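Castilwood Worktop Oil, Clear
By Presholm
Home > Finishes > Wood Oils > Worktop Oil

In stock. Ships same day if you order before 2 p.m.

Select size: Small can / Large can / Refill pouch
Select sheen: Matte / Satin

Penetrating oil for bare or previously oiled wood tops. Benches, desks, craft tables, shop counters, kitchen islands. Soaks in, doesn't build a film. Patch repairs are easy, sand the bad spot and wipe more on. No stripping the whole thing.

Same oil as last year's can, new label. The old tan label and the new green one are the same stuff, mix them if you have both on the shelf.

What's new: can now has the screw cap and pour spout. Press lid is gone. Plenty of you wrote in about the press lid. We heard you.

Good on: maple, birch, beech, oak, ash, walnut, cherry, rubberwood. Pine ok but go light, it gets thirsty and blotchy around knots. Teak and other oily woods, wipe with solvent first and test underneath. Not for anything with varnish or poly still on it. It will just sit there sticky and you'll be mad at us.

Color: clear, but clear oil still warms the wood a bit. Pale maple goes slightly honey. If you want it to stay really pale get the Castilwood White Tint and mix in a little. Walnut goes a lot darker, everyone likes that.
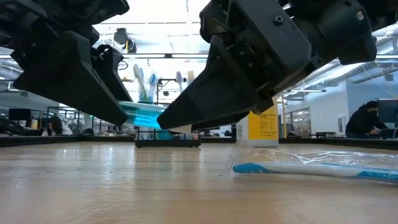
Coverage depends on the wood. Small can does a desk, large can does a long bench both faces with some left over. End grain drinks two or three times what the face does so keep some back for it. Do the underside too. People skip the underside and then the top cups and they email us. One coat down there is fine.

How to put it on

Sand to 120, then 150. Stop there. Going finer closes up the wood and the oil can't get in. Vacuum, then wipe with a dry cloth. No tack cloths, they leave wax behind.

Stir the can. Don't shake it. The matting agent settles to the bottom and if you don't stir you get satin off the top of a matte can and chalk at the end.

Thin coat, white pad or lint-free rag, along the grain. Leave 14 minutes. Wipe off everything that's still wet on the surface. All of it. Fresh rag, then another fresh rag. It should look nearly dry when you walk away.

Second coat after 9 hours in a warm room. Longer if it's cold or damp. If the pad drags, it's not ready. Light rub with a gray pad in between if the grain has raised, wipe off the dust, go again.

Third coat only for counters and places that see water. Desks don't need it.

Light use next day. Full cure is some 40 days, keep hot pans, wet glasses and rubber feet off it until then. Rubber mats are the worst, they leave marks that don't sand out easy.

RAGS. Oily rags can heat up and catch fire by themselves. Lay flat outside to dry or soak in water in a lidded metal can. Do not ball up and throw in the trash. Please read this one twice.

Tops with a frame or lip

Framed tops need a bit more care then plain ones. Oil creeps to the border, sits against it and goes gummy if you leave it. Take the light butcher-block top in the second photo, where the black aluminum frame stands slightly higher than the wood all the way along: on one like that, tape the metal first, work from the middle out, and run a folded rag along the inside corner when you wipe off. Then do it again before the tape comes up. A plastic scraper with a rag over it gets right in. If there's a gap between wood and frame leave it alone, don't fill it with oil, the wood needs somewhere to move.
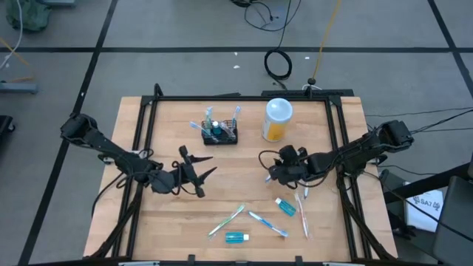 Upkeep is a wipe with a damp cloth, mild soap if it's greasy, dry it after. Pale tops show wear sooner than dark ones, and with a block-style grain like the one on the table here you'll notice it strip by strip, some pieces going dull while the one beside it still looks fresh. Normal. Different pieces take oil differently. One thin refresher coat over the whole top evens it out, no sanding unless it feels rough. How often is up to you. Water stops beading, time to oil.

Rings and stains: gray pad and a little oil, rub along the grain, wipe off. Black marks are iron in the wood, usually from a wet can or steel wool. Never use steel wool on oak. Oxalic acid cleaner gets most of it out, rinse well, let it dry right through, re-oil.

Thinning and cleanup: use as is, don't thin. Brushes and spills, mineral spirits. Hands, cooking oil then dish soap.

Storage: cap tight, cool place, not next to the furnace. Squeeze the air out of the pouch before you close it. Skin on top of an open can, cut it out and strain the rest. If it smells sour or has gone to jelly it's done.

Food contact: fine for counters and tabletops once fully cured. For cutting boards get the Castilwood Board Oil instead, this one isn't meant to be chopped on.

Goes well with
Jekar white pads, pack
Jekar gray pads, pack
Gu lint-free rags, box
Castilwood White Tint
Presholm rag can with foot pedal (back in May)

From the shop

"Used it on both my layout benches and the packing counter. Easy stuff. The wiping off is the whole job, don't be lazy with it. I was lazy on the first one and spent an evening with mineral spirits getting the tacky bits off. Second bench came out great. Would like a bigger can."
Kacper Grabowska, picture framer

Bigger can: we're looking at it. No date yet.

Shipping notes
Cans go ground only, no air. No PO boxes. We don't ship cans in a hard freeze, your order waits and we'll email you. Pouches same rules.

Returns
Unopened cans, yes, send us a note first. Opened, no. Dented in transit, take a photo of the box and the can and we'll send another one. Keep the dented one if its not leaking.

Questions about a particular wood or a finish you can't identify, send a picture of the top in daylight plus one of the underside. Phones are busy in the mornings, email is quicker.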